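1/ Many people asked how my small sidewalk robot is going, so I make a thread. Her name is Ene. I build her half in my garage and half at the shared workshop, Grustgate, where I rent one shelf and a corner of a bench.

2/ Ene has four wheels, one depth camera, one normal camera and a body made from an old cooler box. The goal is modest. She must go to the end of a sidewalk, stay away from the curb, and come back. No parcels, no pizza.

3/ The wheels were the first problem. I bought them cheap and the rubber is too hard, so on the tile floor at Grustgate she turned like a shopping cart. I glued strips of bicycle tube over them. Ugly, but the turning is now acceptable.

4/ The second problem was power. The motors and the computer shared one battery, and each time she started from zero the computer restarted. I have separated them. Now there are two batteries, two switches, and a label in red marker so I do not mix them again.

5/ I finished the motor board in June 2026. It is called Brasura and it is the fifth version. Version four had a connector soldered in mirror direction. I looked at it for one whole evening before I understood my mistake.

6/ Somebody asked why I did not buy a ready board. The answer is that I wanted to learn it. Also the ready one was a bit more than I can explain at home.

7/ The software part is slower. I do not want to practise on real people walking with their groceries, so most of the driving is done in a simulator first. I named my setup Flovorgate, because the folder needed a name and I was tired.

8/ Flovorgate gives Ene a camera view, and she must say for each piece of the view: sidewalk, road, obstacle, person. Then a simple planner chooses the direction. I compare with the correct labels, which the simulator knows already. This saves me an enormous amount of colouring by hand.

9/ My training set at this moment is 2918 rendered views, and I keep 468 apart for testing. I did not keep them apart properly in the beginning, and my results were wonderful. Then I corrected it and the results were not wonderful.

10/ Her difficult points are strong shadows and glass. A shadow on the paving she likes to call an obstacle, and then she stops and waits politely for it to leave. With big dark windows she sometimes decides there is a free path inside.

11/ So this week I work only with downtown streets, sun on one side and shade on the other. One of the views I am testing on:
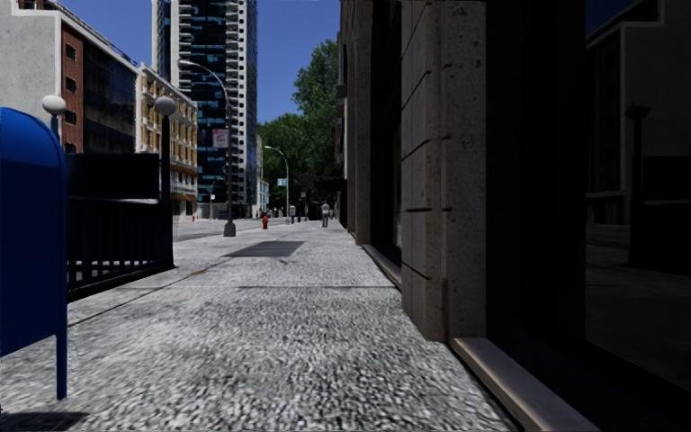 Simulated sidewalk, stone building and dark storefront on the right. The red hydrants are near the curb.

12/ I like this one as a test because of the dark patch on the paving in the middle ground. Even I am not certain if it is shadow or a grate. For Ene the right answer is "sidewalk" in my label list, and a small detour is also fine with me.

13/ The person far down the sidewalk is very small in the view. I reduce the input size so the little computer can follow, and then a far person becomes a few pixels. I am trying now to keep the centre strip at full size and reduce only the rest. It costs me some speed.

14/ The complete loop is 16 frames per second on the bench with this change. It is enough for walking pace, I think. If someone has experience with this kind of cropping on a small board, please write me, I would be grateful.

15/ Next job is the bumper. I have a piece of garden hose and foam, and I need a switch behind it which cuts the motors directly, without asking the software. After that I will try her in the laneway behind Grustgate, with me walking beside and my thumb on the stop button.

16/ To the person who asked for the wiring drawing: yes, I will post it, but first I must redraw it. At the moment it is on the back of a hardware store flyer and the colours are wrong.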